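Sarcombe packing firm teaches its robot arms by hand

25 Jul 2025

Bench staff at Nosum, the packing firm on the Sarcombe industrial estate, are being paid to show machines how to do their jobs. Started in April, running through to the end of the year if the money holds.

The set-up is simple enough. A worker picks up a hand-held gripper with a camera on it, does the task the way they always have, puts it down, does it again. Fold the carton, seat the jar, close the flap. The recordings go off overnight to Stedetti, the software outfit handling the training side, and come back as something a robot arm can have a go at.

So far 918 recordings have been made. Of those 179 were thrown out, mostly for going too fast. People who have packed jars for years don't hang about, and the arm can't keep up with that yet.

"You have to slow right down and mean it," said one packer on the early shift. "First week I felt like a right goose. Now I do it at home with the salad tongs."
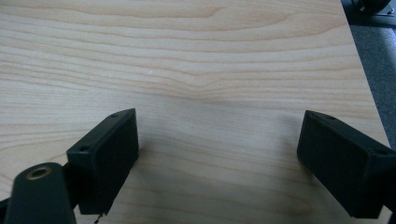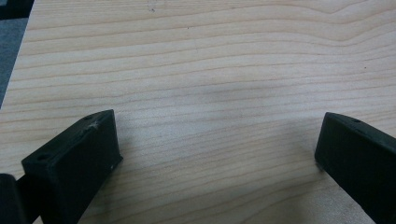
The black gripper fingers over the bare wood-grain tabletop, nothing between them in either shot.

Some jobs are taught the other way, by remote control. The operator sits at a second bench with a pair of handles and the arm copies. Slower to learn, staff say, and harder on the shoulders, but it's the only option for the heavier cartons. Nosum has 57 remote runs done and wants 100 before it tries the arm on a live line.

Not everyone is rapt. A few on the floor asked early on whether they were training thier own replacements. Management says no jobs will go during the trial and that hours spent teaching are paid at the higher bench rate. What happens after the trial it wouldn't say.

Bassey, which makes the jam and chutney that Nosum packs, is chipping in part of the cost and has asked for its small jars to be done first. The small ones tip over. Lids are a problem too, the shiny ones show up badly on camera and the labelling crew have been trying a dull finish to see if it helps.

An open morning for neighbours and familes is planned once the live line trial has a date. Visitors will be able to try the hand-held gripper, under 12s with an adult. Closed shoes please, and park on the street side as the loading dock will be in use.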